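The Second Demonstrator

I came to Wurisby in March to work as a demonstrator. In the contract the word was written with a capital letter, and I liked that. My mother asked me on the phone what I demonstrate, and I said that I demonstrate how to live at home. She was quiet for a while. Then she asked if there was a pension.

The project was called Lurnirlow. The question of the project was simple to say. If a robot learns to fold and put away clothes from the hands of one person, will it do this work better or worse than a robot which learns from many persons? The first group of demonstrations was 3000, and all of them came from one woman. I never met her. She had finished before I arrived, and in the papers she was only D1. I was D2. After me there would be others, up to D6, and the numbers from all of us together would be also 3000, so that the comparison was fair.

On my first morning the supervisor gave me the gripper to hold and showed me the recordings of D1, so that I could see what good work looked like. I watched them for two days. You do not see a face in such a recording. You see the sheet and the clothes, and the two fingers closing. But after some hours I knew her quite well. She always began with the left sleeve. Before she took a shirt she waited a very short moment above it, as a person does who is about to touch a sleeping cat. When a fold came out badly, she did not pull at the cloth. She opened the fingers, went up, and started again from the left sleeve.

I asked the supervisor about the waiting.

"It costs us time," the supervisor said. "Half a second in each one. We told her, and she tried, but it came back."

"And the robot?"

"The robot also waits. Of course. It has learned it from her."

I went to see the robot in the evening, when the large room on the ground floor was quiet. It stood by its table and was folding towels for the night test. The arm went over the towel and stopped. Then it went down. I had known that it would stop, and still I felt something in my neck.

The work itself was done in apartments. A method that works only in the laboratory is no method, the supervisor said, so they rented rooms in the old Brouwer building, and we went from one to the next. The rule was that the rooms must look like the rooms of people. We were not allowed to tidy before we started. In the beginning this was difficult for me, because I was raised to make the bed before breakfast.

I made 100 demonstrations in the first week, and they were not good. I was quick, and I took the cloth wherever it was near. In the second week I became slower. In the third week the supervisor called me in and put two curves on the screen, one blue and one gray.

"This is the waiting time of D1 before the grasp," the supervisor said. "And this is yours."

They lay almost on top of each other.

"I did not do it on purpose," I said.

"I believe you. But you see the problem. We need six different persons. If you become her, I have only five."

They took away my access to her recordings. It was the right decision, I think, and I signed the paper. For some days I tried to move like nobody in particular. I began with the right sleeve, or with the hood, or I took the middle of the thing and lifted it like a wet dog.
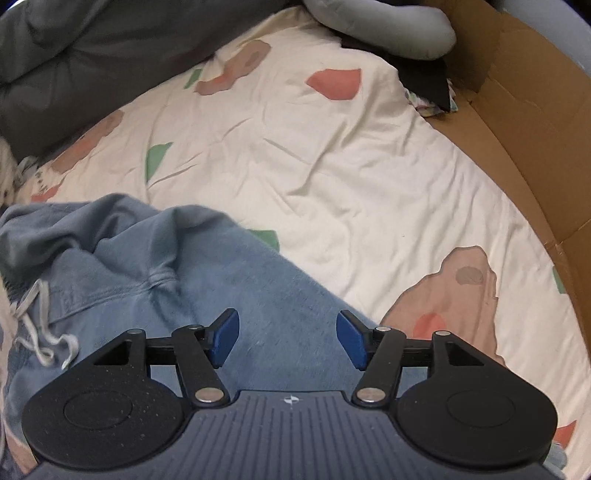
It was a Saturday, 14th September, and I was working alone in the last apartment, on the fourth floor. Everyone else had gone to Villum for the day to show the first results. I had reached 2000 in the count of my whole life as a demonstrator, with the repeated ones included, and I wanted to do a few more before the light changed. I held the gripper over the bed and I waited. I noticed that I was waiting. I asked myself whose half second this was, and I found I could not say it. Perhaps my grandmother had it too, when she took the washing from the line. Perhaps I had it always, and there had been no device to measure it.

I closed the fingers and began with the left sleeve.

On Monday the supervisor came back with the result. The robot that learned from D1 alone folded faster in rooms it knew. In new rooms, the robot that learned from all of us was better, and by a good distance. It dropped less. When it failed, it tried another way, which the first robot almost never did. This was what they had hoped for, and there was cake.

"There is one thing in the log," the supervisor said to me later, at the coffee machine. "The mixed robot has many habits. It changes them all the time, you cannot guess which one will come. But before a hard object, something with a hood or with buttons, it waits."

"How long?"

"Half a second."

I asked if it would be written in the report. The supervisor thought about it and said that it would be in the appendix, with the other small effects, under the tables.

In the evening I went down to the large room. They had given the robot a basket of baby clothes, which it had never seen before. I took a chair from the wall and sat down, and the arm moved over the first one.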